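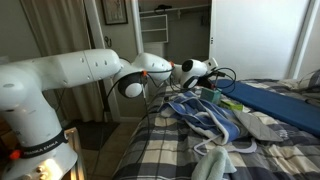 Housekeeping staff at Lemel ask for slower rollout of bedside sorting arms

Shares 14 Comments 3

FOR IMMEDIATE RELEASE

The Lemel Housekeeping Staff Association is asking Lemel to hold off on its plan to put robot arms into the turnover of all 209 of its furnished short-stay rooms. The association has read the company's January announcement, which promised "lighter work and faster rooms for everyone." Our members worked beside the arm all through the trial at Hollmann House and they would like to see some evidence for the "everyone" part.

The system comes from Bivus, which sets up the arms and trains them on linen. The scheduling side is handled by a program called Pistari. Between them they are supposed to take over the first step of a room turnover, where whatever the last guest left on the bed gets picked up and sorted. Towels go one way, clothing another, and small items are set aside for lost property. A housekeeper then strips the bed and carries on as before.

On paper this is a sensible job to hand to a machine. It is dull and it involves a lot of bending. It is also a job where no two rooms are alike. A typical bed at Hollmann House has a plaid comforter with a crumpled striped cloth on it, a towel bunched up near the edge, something gray and slightly shiny beside it, a thin cord looped across the comforter below them and a couple of small packages. A person sees that and knows what to do in a second. The arm has to be rolled in on its stand, given room for its cables, and then left to work through it one piece at a time.

What the trial showed

Bivus has reported that the arm attempted 1,410 picks during the trial. The association does not dispute that number. We do dispute the word "attempted," or at least how lightly the announcement goes over it. According to the log our members kept, roughly 600 of those picks needed a housekeeper to step in, sometimes to shake out a towel that had been gripped together with the comforter under it, sometimes to free a cord, and often just to press the reset and start over.

Lemel's own time sheets put 151 staff hours down to "robot support." There was no such line on the sheets before the trial. Those hours came out of the same shifts, with the same number of rooms on the list.

"I have nothing against the machine. It is careful with things, I will say that, and it never rushes," said Kulap Rungrueang, lead housekeeper at Hollmann House. "But I was told it would save my back. Most of what I did with it was stand and wait, and then bend over anyway because it had picked up half a towel. If you want to save my back, buy the lighter vacuums we asked for."

Rungrueang also raised the question of floor space. The rooms at Hollmann House were laid out for a guest and a suitcase. With the stand next to the bed, members report having to walk around the far side to reach the closet and work with cables hanging between them and the mattress. Lemel's safety sheet for the trial was written for the company's storage area, where there is no bed and no doorway to keep clear.

What changes for staff

The association wants to be fair about this. Some members liked the trial. Two of the newer housekeepers said they enjoyed learning the controls and would sign up for more training if it came with a higher rate. Staff who sort lost property said the arm's habit of setting small items apart was useful when it worked, and they would be glad to have it in the laundry area, where bags can be tipped out onto a table and there is space to stand back.

Our concern is with what comes next. Pistari sets the length of each room visit. During the trial it was adjusted to assume that the bed would already be cleared when the housekeeper walked in. On days when the arm was slow or out of service, the assumption stayed and the housekeeper made up the difference. Several members skipped their afternoon break to do it. Lemel has described this as a settings issue. It may be one, but the people working to those settings could not change them and were not told who could.

There is also the matter of who answers for mistakes. Guests leave behind jewelry, medicine, chargers, children's clothes. At present a housekeeper who finds something fills in a slip and signs it. Under the trial rules the housekeeper still signed the slip, including for things the arm had picked up and dropped into a bin before she got there. We would not ask anyone to sign for a coworker's work they had not seen, and we don't think the rule should be looser for a machine.

What we are asking for

The association has sent Lemel the following requests.

- Keep the arms at Hollmann House until a second trial is finished, with staff logs and Bivus logs published side by side.
- Count every pick that needed a person as a pick that needed a person.
- Take "robot support" hours out of the room quota and pay them at the training rate.
- Give lead housekeepers the ability to change visit lengths in Pistari on the day.
- Write a safety sheet for an occupied bedroom, with cables, and walk through it with the staff who will be in there.
- Change the lost property slip so that it records what the arm handled.

Lemel has replied that it "values the feedback of its team members" and will consider the requests as part of its regular planning. We had a similar reply when we asked about the vacuums.

The company has also said that no jobs will be lost as a result of the arms. We welcome that and would like it in writing, with a period of time attached. The January announcement puts it under the heading "Our Commitment" and then says staffing will be "reviewed in line with efficiency gains" two paragraphs further down. Members have read both paragraphs.

"They keep saying it will get better, and maybe it will," Rungrueang said. "Then let it get better first. Show us a week where I don't touch it - a normal week, with families checking out - and I'll bring it in the room myself."

About the association

The Lemel Housekeeping Staff Association represents room, linen and laundry staff at Lemel's furnished short-stay properties, including Hollmann House. Members who took part in the trial are available for interviews after 3 p.m., when morning turnovers are done. Requests can be left at the Hollmann House front desk, marked for Kulap Rungrueang.

Shares 14 Comments 3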